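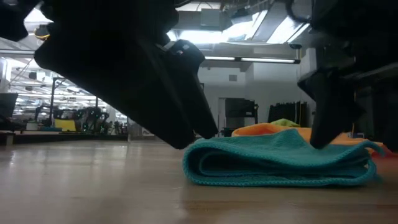
How many demonstrations before a folding policy holds up on a different cloth?

Asked by Glykeria Makris

Hi all, we're training two arms to fold small cloths by imitation, following the Flekau recipe. With 20 demos per color the policy folds the cloth it was trained on, then goes to pieces on any other. Do I simply need more data, or am I collecting the wrong kind?

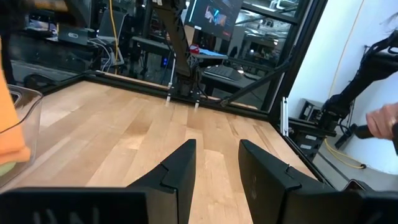
Hand on the handle, wrist view.

Answer 1

More data. We used 200 and it was fine.

Answer 2, from Bình Quan

Welcome, and what a nice problem to have! I spent most of December on this one for Sibiya, so forgive the length. The total mattered less to us than how the cloths were lying at the start. Going from 20 demos to 200 with every cloth laid out neatly barely helped, while mixing the starts did a great deal – and we had only 7 kinds of start. 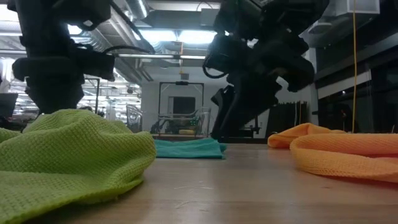
Variety at the start is cheap to get, so I'd spend your effort there first. Crumple some, fold some, turn some around. A table with the green and orange cloths bunched up and the teal one already folded flat makes a lovely start, because the policy has to choose where to go. Then hold one color back completely and test on that. Do keep the waffle weave in the mix too – texture fooled ours more than color did.

Answer 3

Same as above, but check your camera exposure. Ours drifted after 2 hours.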